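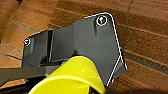
Every Gradidus sundial is fixed to its plinth with screws from the top, and most of the questions we get are about fitting. The screw with the white ring round it sits in a small round recess, and ours are set into the dial plate in the same way. Please use the screws we send – longer ones will go through into the stone.

Search questions

Which size should I order?

The Antal dial is the smaller of the two and suits a patio or a small lawn. The Zikodel is 600 mm across and needs a plinth of its own. If you already have a plinth, measure the flat part of the top and leave out any moulding round the edge.

Do you make the dial for my address?

Yes. The gnomon (the upright part that casts the shadow) has to be cut to the angle of your latitude. We need your postcode before we start, and we can't alter the gnomon afterwards. If you are moving house soon, give us the new one.
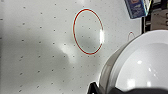

How long does it take?

Allow 12 weeks from the day you approve the drawing. Orders placed after the end of September may not arrive before Christmas.

Why doesn't it agree with my watch?

A sundial shows local solar time. It will be an hour out in summer, and it drifts either side of clock time through the year. We send a correction card with each dial. Set the noon line to true north, not to a compass reading.

Can I have a motto or a name on it?

Yes, up to two lines round the rim. Send the wording exactly as you want it, capitals included. We cut what is on the approved drawing.
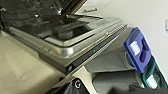

Will the brass stay bright?

No. It goes brown outdoors and later greenish. Wash it with plain water and a soft cloth. Metal polish will wear down the hour lines in time.

Do you repair old dials?

We do, in the Nistum workshop. Replacing a lost gnomon is the usual job. Send photographs and the width of the plate first – please don't post the dial until we have replied.

Last updated May 12, 2021

Shares 12
Comments 0

Contact us | © Gradidus Sundials, Nistum | Back to top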